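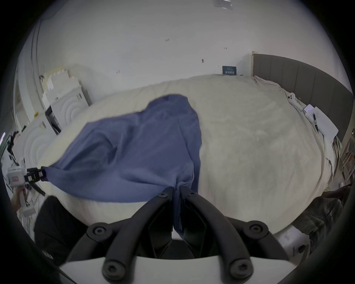 Progress report to the Gollance Fund, October 2025
Overnight respite rooms at Miranda House

Filed under: Grant Updates, Family Support
3 comments

The grant pays for overnight respite stays for people who look after a relative at home. It covers the running of the rooms at Miranda House, a share of the night staffing, and transport from the Wavoditz side of the county. This report covers the period since our last update and sets out what we plan to do before the next payment is due.

Stays

We have provided 117 nights of respite in this period against a target of 100. They were used by 56 families. Most took one or two nights. A smaller group came back for longer stays, usually when the carer had a medical appointment of their own or needed to travel.

Demand is not even. Weekends fill early and the middle of the week is often quiet. We tried offering midweek nights by text message at short notice and that helped a little, mainly with retired carers. Carers who work told us they need more warning than we were giving, so we now send out open dates earlier in the month.

Transport

This has been the weakest part of the project. The original plan relied on the Fandel shuttle, which changed its evening route over the summer and no longer stops near the house. We used taxis as a stopgap. The cost was higher than budgeted, and two families turned down a stay when we could not confirm a ride home.

We have since agreed a fixed rate with a local driver who has a wheelchair-accessible van. The rate is within the transport line as long as trips from Wavoditz are shared where possible. We would like to keep this arrangement through the winter and review it in the spring.

Staffing

Both night posts are filled. One was vacant for several weeks and we covered it with agency hours, which explains the overspend on that line. Training in safe lifting and medication records has been completed by everyone who works nights. First aid renewals are booked for November.

Handover in the morning was taking too long. Staff were writing the same notes twice, once in the house log and once on the family's sheet. We dropped the second form and now give the family a copy of the log page – a small change, but departures are running closer to time.

Rooms and equipment

There are 3 rooms in use. The downstairs room has a new adjustable bed and a call button that can be reached from the chair as well as the bed. The upstairs bathroom fan was replaced. We had planned to repaint the hallway, but held off after finding damp behind the coat hooks. The landlord has accepted that the repair is theirs and we are waiting for a start date.

Spending on linens was higher than expected. Our first order of mattress covers did not hold up to frequent washing and had to be replaced with a heavier type.

What families told us

We ask every family to fill in a short form after the first stay. The most common comment was that the carer slept through the night. Several said they had been nervous about leaving and would have liked to visit first. We now offer a short daytime visit before any first booking.

Complaints were mostly about parking, and one was about a late breakfast. One family felt the booking form asked for too much medical detail. We have shortened it and moved the longer questions to a phone call.

Budget

Overall spending is in line with the grant. Transport and agency staffing are over, and food and printing are under. We are asking permission to move the unspent printing money to transport. No increase in the total is requested.

Next period

– Finish first aid renewals in November
– Get a written start date for the damp repair
– Keep the shared van in place and record each trip
– Set dates for the winter carers' lunch

A full table of spending by budget line has been sent separately with the receipts.

14 shares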